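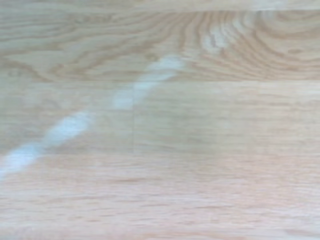

Skyrme Catalog, Page 38

Print this page | E-mail this page

Kokard Floor Soap, Concentrate
Item 848

Kokard is a plain soap for wood floors. It smells faintly of soap, which has disappointed some customers who were hoping for a mountain meadow. There is a meadow version from another company and we wish them well.

Mix one capful into a bucket of warm water, wring the mop until your wrists complain, and go with the grain. A bottle makes about 200 buckets, or one bucket if you pour the way my brother-in-law does. Leave no puddles. Wood has a long memory for puddles.

Safe on oiled, waxed and sealed floors. Do not use on cork, on carpet, or on the dog.

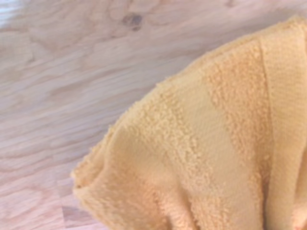

Pale floor, yellow towel.

For drips and paw prints, an old terry towel and a bit of the same mix will do. Skip the fabric softener when you wash the towel, or you will be polishing with grease.

Goes well with the Prondunier bucket (has a spout, pours where you aim it) and the Steledance mop head, sold in packs of 3. The handle is separate. We have asked them why.

"I bought it in May and my floor looks like a floor again," writes Beca Powell, who is not easily moved.

Ships in two working days. Bottles that leak on the way are replaced, though your mail carrier's shoes will be very clean.

Questions about finishes go to Efa Bevan at the order desk. Please know which finish you have before calling. "Brown" is not a finish.

Search catalog: enter item or keyword Go

Contact us | Copyright Skyrme | Back to top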